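Teaching a Cable Routing Task by Teleoperation
Project report, Ormsby workshop group
Ákos Katona, Junpei Noguchi, Kiyoshi Kikuchi

1. Task

The robot has to take hold of a wire bundle on a white panel and move it toward a mounting point without pulling on the taped section. We chose this task because the bundle bends while it is being moved, and a fixed list of waypoints fails as soon as the wires lie differently from the last run.

2. Setup

Demonstrations were given with a leader arm that the operator moves by hand. The follower arm copies its joint positions, and the leader's trigger sets the gripper opening. Joint positions, gripper opening and the wrist camera stream were recorded together. The operator worked from the wrist view only, so that the policy would never need information the camera could not supply.

We first tried kinesthetic teaching, with the operator pushing the follower arm directly. It was dropped after 17 demonstrations. The operator's hand kept entering the camera view, and the joint friction made slow approaches jerky.

3. Data

We recorded 152 demonstrations by teleoperation. Junpei and Kiyoshi did 76 each, to keep one person's style from dominating. Between demonstrations the bundle was pushed into a new curve by hand. Runs in which the operator released the wires and grasped again were kept and labeled as recoveries.

4. Approach phase
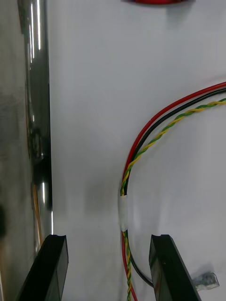 The approach was the hardest phase to demonstrate well. Operators tended to stop with the gripper open and correct sideways in small steps, and the policy learned these pauses along with the motion. Part of the trouble is the choice of grasp point. The red and black wires and the green-and-yellow twisted pair are held together only at the white tape; above it they fan out, and below it the black one branches off to the right. A grasp below the tape can therefore miss a strand. To the left, the chrome tube limits how far the open fingers can swing, and its reflections change with every movement of the arm. We asked both operators to close just above the tape and to come in from the open part of the panel.

5. Results

With the full data set the policy completed 70 percent of test runs. Most failures were grasps that caught only part of the bundle. Trimming the pauses from the approach phase made the motion smoother but had no clear effect on the success rate.

6. Remaining work

The leader trigger gives no force feedback, and both operators squeezed harder than needed. Miklós Szénási is fitting a current limit to the gripper motor. The recovery runs have not yet been trained on separately.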